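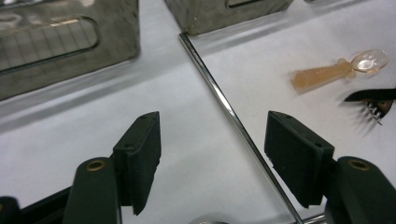

The long rod, the one giving me all the trouble. Bins are up at the back, spoon off to the right.

Teaching by hand: how do I get good demonstrations of picking up a thin rod from a flat table?

Posted in Hobby and Classroom Robotics, October 7, 2022

Hello everyone, and thank you in advance for reading, because I do go on a bit. I've been working my way through a sorting task using one of those hand-held grippers, where you do the job yourself with the gripper in your hand and a little camera on it, and later the arm is supposed to learn from what you did. The job is very plain. There are loose things on a white table and there are gray bins behind them, and each thing goes in a bin. The spoon is fine. The black thing with the teeth is mostly fine. The long metal rod is driving me up the wall!

If I come straight down over it, the fingers land a little to one side and push it, and off it rolls. If I come in slowly I end up hovering and making tiny corrections, and when I play the recording back it looks like somebody trying to thread a needle on a bus. I did 30 tries of the whole task and kept 22, and I'm not even sure the ones I kept are good. In some I pinched the rod near the end, in others close to the middle, and when I pinch near the end the far end droops and knocks the side of the bin on the way in.

So I suppose I have a few things to ask. Should I always grab it in the same spot? Should I throw out every try where I fumble and then get it right? And would it be better to put the gripper down and drive the arm itself by remote control for this one part? I have the use of an arm, and the remote control program is Fleta, but I'm slow with it. Any advice at all is welcome.

Posted by Gretine

Hi Gretine, welcome, and please don't apologize for the length, you gave us just what we needed.

I'd sort out the approach before anything else. A rod lying at a slant wants the fingers turned so that one comes down on each side of it, with the pads running along its length. Most of us turn our wrist late, when we're already almost touching, and that's where the pushing comes from. Try turning the gripper while you're still well up in the air, then come down in one movement with the fingers wide open, touch down gently, and close. You want the rod somewhere near the middle of the gap before you start closing. If it's sitting much nearer one pad, that pad gets there first and shoves it along until the other one catches up. You can get away with a bit of that on a spoon, but a round rod loves to roll.

As for where to grab, I would stay close to the middle of the rod every time, at least for your first good set. You can vary where the rod lies and which way it points as much as you please, and you should. What you don't want is to vary your own habits for no reason the camera can see. If the rod is in the same place in two recordings and you went left in one and right in the other, the arm has to make some kind of compromise between them, and the compromise is often a spot where there's no rod at all.

Now, the fumbles. I keep a fumble if the recovery is clean, meaning the rod rolled, I opened up, lifted, lined up again and took it. Those are worth having, because the arm is going to miss sometimes too and it needs to have seen what to do next. What I throw away is the dithering, where the fingers hang there going back and forth and even I couldn't tell you what I was waiting for. If more than 3 seconds go by with nothing happening, out it goes.

One small thing about the drooping end. Lift straight up first, quite a bit higher than feels natural, and only then swing over toward the bin. It feels silly with your own arm because you can see the edge and steer around it, but it makes the whole motion much easier to copy. And turn the rod to line up with the long side of the bin before you let go, if it fits that way. I spent a whole November dropping dowels across the corners of a tote and wondering why the arm kept doing the same thing to me!

Do come back and tell us how the next batch goes.

Posted by Olatunji

I'd go remote control for the rod. With the hand gripper you can twist your wrist in ways the arm may not be able to follow, and then your nice recording is no use to you. When you drive the arm you can't cheat. It took me 2 evenings to get used to it and I was terrible on the first one, so don't judge by your first hour.

Also check your pads. If they're dusty the rod slides when you lift. I wipe mine with a damp cloth and let them dry.

Posted by Belum

Thank you both so much, this is lovely. I went back through the ones I'd kept and Olatunji is quite right about the wrist, I turn it at the last moment in nearly all of them. I'm going to start the rod over from nothing, middle grab only, and leave the spoon recordings as they are. Belum, I'll give the remote control another go once I've done that, and I've put a cloth next to the table.

Posted by Gretine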